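Five days with the Dornska two-arm kit

I said in the spring that I would write something up if we ever got our hands on the Dornska kit, and in August we did. We rented it through Hägglund, who have the demo unit for our part of the country, and had it in the shop in Judcombe for five working days. I paid the normal rate, 900 dollars for the week, and got no discount for writing this. They don't know I have a blog, as far as I'm aware.

For anyone new to this page, I run a small co-packing business. We take other people's products, put them in trays and cartons, and send them out. The job I keep trying to automate is the dull one where plastic bottles arrive lying any way they like and have to end up in order, facing the same way. We've looked at a proper feeder for it. A feeder is the right answer if you run one bottle all year. We run a bottle for two weeks and then a different one for three days, and every change means new tooling. So the pitch for something with two arms, a camera up top and a pair of hands caught my attention. You show it the job by guiding it through a number of times, and after that it's supposed to manage by itself.

What you get for the rental is the arms and head on a stand, a workstation, a controller, two hands, a two-finger gripper you can fit in place of a hand, and a case of cables. There's also a day of setup help and a phone number for the rest of the week. The phone was answered every time I called it, which I want on record. The cable case had no list in it, so we laid everything out on the floor and took pictures so we could send it all back.

Setup day was a Tuesday. The stand needs a level floor and ours is not, so the first hour went on shims. Calibration took 12 minutes once the stand stopped rocking. The manual asks for a plain, strongly colored work surface and I'd go along with that. On bare steel, which is what most of our benches are, the camera had a poor time with anything shiny, and clear caps are about as shiny as it gets. With a green surface for the pick side and yellow for the place side it found bottles much more reliably. It's a cheap fix, but it does mean you can't roll the thing up to any bench you like, and the brochure sort of lets you think you can.

We gave it the job we had the most of, a squeezable yellow bottle with a clear cap and a busy label. Pick it off the green, put it down on the yellow, caps all one way, next to the last one.

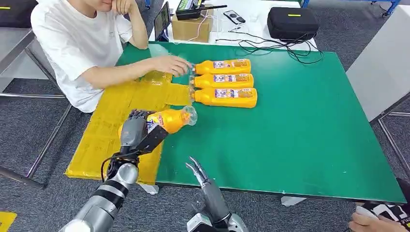 Left hand holding a bottle over the yellow mat, with three more lined up on the green.

Teaching it took longer than the sales call suggested. The figure I had been given was "an afternoon." We recorded runs for most of two days. Part of that was us learning to be consistent. If one person guides the arm in from the side and the next person comes in from above, the robot picks up both habits and dithers between them. By the second morning we had agreed on one way of doing it and had thrown out most of the first day's recordings. If you rent this, decide how you want the bottle picked before you record anything, write it down, and have one person do all of it. The manual has a single line on this and it deserves a page.

Once it was trained we let it run and kept a tally sheet taped to the stand. Over the last two days it made 172 attempts that we logged. I'm not going to turn that into a percentage, as we changed too many things along the way for it to mean much. Most of the plain picks were fine. It was weak on bottles lying tight against each other, where the fingers need a gap that isn't there. Sometimes it nudged the neighbor out of the way and got in. Sometimes it shoved both of them along the table and then went back to where they used to be.

The hands are good. I expected to prefer the two-finger gripper and for the first day I did. It is quick and there's less to go wrong. But a round bottle in two flat jaws wants to turn, and when it turns the label ends up facing wherever it likes. The jointed hand wraps around the body and the bottle mostly stays where you put it. It's slower to close, and it needs a bit more room around the bottle than I'd like. For our work I'd take the slower one. Replacement finger pads are 260 dollars a set. Ours showed no wear after the week that I could see, though five days is not much of a test for rubber.

The software is a mixed bag. The recording screen is clear and my evening supervisor learned it without help. The playback screen is not clear. There are two buttons that both look like stop, and one of them is a pause that holds the arms in position with the motors on. We put a strip of tape over that one. Log files are saved with names that are just long numbers, and you can't add a note to a run, so you end up with a paper notebook matched to the numbers by time of day. For the price of buying one of these outright I'd expect a notes field.

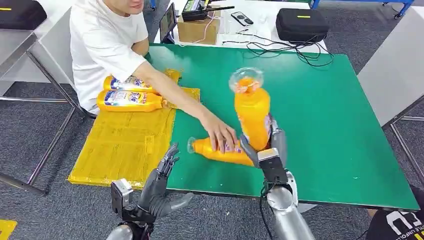 Working next to people was the part I most wanted to see for myself. On our line somebody is always reaching in to straighten something, whatever the sign says, and I have no use for a robot that needs a fence around it. Dornska says the arms slow down near a person and stop on contact. Before anything else we went through that with Hägglund's technician, using foam blocks first and then a forearm, and it stopped when it was supposed to. With the hand holding one bottle upright and a person's hand resting on another one lying close by, you get a fair idea of how near people will work to it once they're used to it. That closeness is useful when you're setting out bottles, and it's also a thing I would want written rules for before leaving it with a night crew. The slow mode is very slow. If someone sits at the table all day, you're running in slow mode all day, and you should work out your numbers from that speed.

Power and noise were no problem. It ran off an ordinary wall outlet and I could hold a phone call beside it. The arms get in each other's way less than I feared, although for our job the second arm did little beyond waiting. I asked whether you can rent it with one arm and the answer was no. There is supposed to be a single-arm version next year. I've heard "next year" from enough vendors that I haven't made a note of it.

I did also talk to a shop over in Purnville that had the same unit the month before us. They were using it to load small cartons and their experience was better than mine, mainly, I think, because cartons have corners and don't roll. They left it running through lunch by day three. I never got comfortable enough to do that. They had the same complaint about the two stop buttons.

Would I buy it? No, not at this year's price and not for this bottle. A person still does this job faster than the kit does, by a wide margin, and that person can also answer the phone. Would I rent it again? Yes, and I've asked Hägglund for another week after the holidays. I'd like to try it on the tubs we pack for a sauce customer, which are wide and flat and don't roll anywhere, and I'd come in with the recording method already settled so that the first two days aren't wasted.

If you're thinking of renting it yourself, check your floor first, and bring your own colored sheet for the bench. Ask for the spare finger pads to be in the case when it ships – they weren't in ours, and they had to be sent on separately. Return freight is on you, and the crate is bigger than a standard pallet, so measure your door.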